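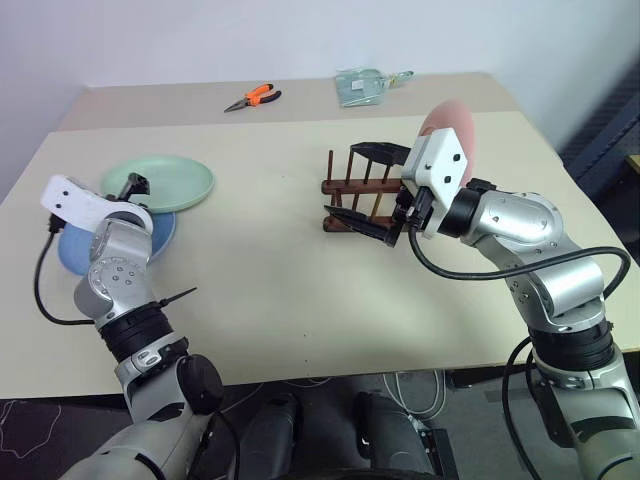 Both arms over the test table at Mazurek, with the rack in the middle and two plates to the left.

Putting a plate in a dish rack takes most people a second or two. At Mazurek, a small test lab in Podinham, it is the job that decides which grippers get bought and which go back in the box.

The lab tests parts for companies that want two-armed robots to work in kitchens, laundries and care homes. Bożena Kurek has run its gripper trials since October, when the lab moved out of a shared workshop and into its own rooms. Before that she spent ten years setting up packing lines, where every item came down the belt the same way up.

"On a line, you pay for speed," she says. "With dishes I would take a slow gripper that knows when it has hold of something."

The plate trial compares two parallel grippers, one from Deter and one from Flirninus. Both open and close a pair of fingers in a straight line. On paper there is little between them. The Flirninus closes harder and costs less. The Deter has finer control at low force and comes with a controller that reports finger position all the way through the stroke.

A plate is a good way to tell them apart. It is thin at the rim, smooth and heavier on one side as soon as you pick it up by the edge. If the fingers close too lightly, it swings. If they close too hard on a hard plate, it can shoot out sideways, and Kurek keeps a broom by the door for the ceramic rounds.

Each run goes the same way. An operator guides the arms through the task, one hand for each arm, and the controller records the motion. Then the robot is asked to do it by itself from a slightly different starting layout. The plates may be stacked neatly or left overlapping. The rack may be turned a little. Nothing is taped down.

Overlapping plates are the harder start. The fingers have to get under one rim without dragging the other plate along, and the lab found that finger shape mattered more than grip force. Blunt fingers pushed the stack across the table. Narrow ones got under the rim but left less surface to hold on with once the plate was in the air.

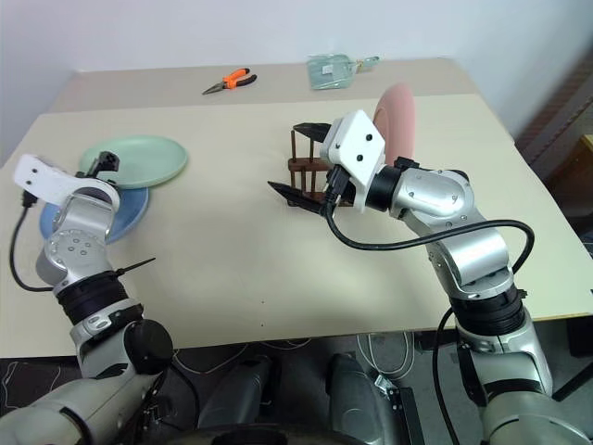
The right gripper at the rack, where a pink plate stands on its edge behind the pegs.

The rack brought its own trouble. Wooden pegs stand close together, and a gripper that opens wide to let go of a plate can knock a peg or nudge the plate next door. Kurek's answer was to limit the opening at release to a few millimeters more than the plate's thickness. The Deter controller took that as a single setting. On the Flirninus it meant writing a short routine, and the first version of it failed in four runs before anyone worked out that the fingers were being told to open twice.

Cables were the other lesson. Both grippers get their power and signals through a cable that runs back along the arm, and it needs enough slack for the wrist to turn all the way. Too much slack and the loop catches on whatever is nearby. The lab went through two cable lengths before settling on the longer one, tied lower down on the arm.

Cameras got a shorter trial. A view from the head shows the whole table, which helps when the robot has to choose a plate. It is less useful at the moment of release, when the arm and gripper can hide the very slot the plate is going into. Kurek would like a small camera on each wrist as well, but that adds another cable on each side, and she wants to finish the gripper work first.

By the time the report went out on May 18, 2019, the lab had logged over 10 hours of plate runs. It recommended the Deter for dishes and other rigid, slippery things. It kept the Flirninus on the list for boxes and bottles, where its stronger grip is worth having and the release is less fussy.

The same table will be used for the next round, which covers tools and soft packaging. Kurek expects the bags to be harder than the plates. A plate keeps its shape when you pick it up, and the lab has yet to settle on a fair way to score a bag that arrives in the right place upside down.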